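## 3. Why People Hold On to Old Desktop Computers
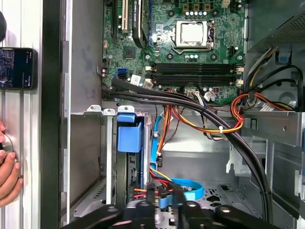 **Figure 2.** Inside of an open desktop tower, with the processor in its socket and a graphics card in an expansion slot.

We came to this part of the study expecting a dull answer. Ask people in Wirkum why there is an old computer in the hall closet and surely they will say they forgot about it. Almost none of them did! The people we talked to knew where the machine was, what shape it was in and, very often, who in the family had used it most. Open towers like the one in Figure 2 came up again and again in the interviews, usually with a story attached, and the stories turned out to be the best material we collected.

The survey went to 1000 households in Wirkum and the neighboring town of Medve, and 400 sent it back. From those we picked 39 households for a longer talk at home (the selection is described in Section 2). Fongchan Thammasiri led the Medve visits and Panya Wattanapong the ones in Wirkum, and both kept the same loose list of topics: when the computer was bought, when it was last used, where it lives now, and what would have to happen for it to leave the house.

### 3.1 Files first, then everything else

The reason we heard most often was photos. People had switched to a laptop or a phone, moved over what they needed that week, and left the rest for later. One retired bus driver in Medve kept two desktops under a guest bed and could list the folders on each from memory. A woman in Wirkum had paid for a copy of her whole drive, had the copy in a drawer, and kept the computer anyway. "The copy is a copy," she told us, and we found ourselves repeating that line for the rest of the month.

This fits nicely with older work on boxes of prints and letters, where the container picks up some of the value of what is inside it. What surprised us is how far the feeling stretches to a thing most owners call ugly. Several people apologized for the look of the case before showing it to us, then spent a happy half hour talking about it.

### 3.2 The memory of having opened it

A second group, smaller but a real joy to interview, kept the computer for the work they had put into it. They had added memory, changed a fan, or built the whole thing with a parent or a brother. For them the parts mattered one by one. They told us what they had saved up for and what they had settled for, and they remembered prices with amazing confidence (we did not check these, and would not want to).

Here the link to repair is clear. People who had opened a computer even once were more likely to say they would try to fix other things in the home: lamps, a toaster, a bicycle. We can't say which came first, and with a group this size we would not try to. Still, it is a pattern worth chasing, and the follow-up in Billamero will ask about it directly.

### 3.3 Nowhere good to take it

The third reason is the practical one. The drop-off site for electronics in Medve is about 30 minutes from most of the homes we visited and opens on mornings only. People without a car had mostly given up on it. Others had driven there, been asked to sort things into bins, and come home with the computer still in the trunk, unsure whether the drive would be wiped. Worry over old tax files and saved passwords was common in every age group.

It would be easy to read this as plain lack of access, and a good share of it is. But when Fongchan Thammasiri offered to carry a machine to the site on her next trip, most owners said no, kindly and very fast. A few asked for time to think. We had not planned this as a test and report it only as something we noticed, though it did change how we wrote the later interviews.

### 3.4 Differences between the two towns

Wirkum households kept their computers in living areas more often, on a shelf or beside a desk, while Medve households favored garages and sheds. House size explains part of this. The Finel estate, on the edge of Medve, has large garages and gave us the fullest ones we saw. Section 4 takes up storage space in detail and sets the computers next to the sewing machines and stereos found in the same rooms.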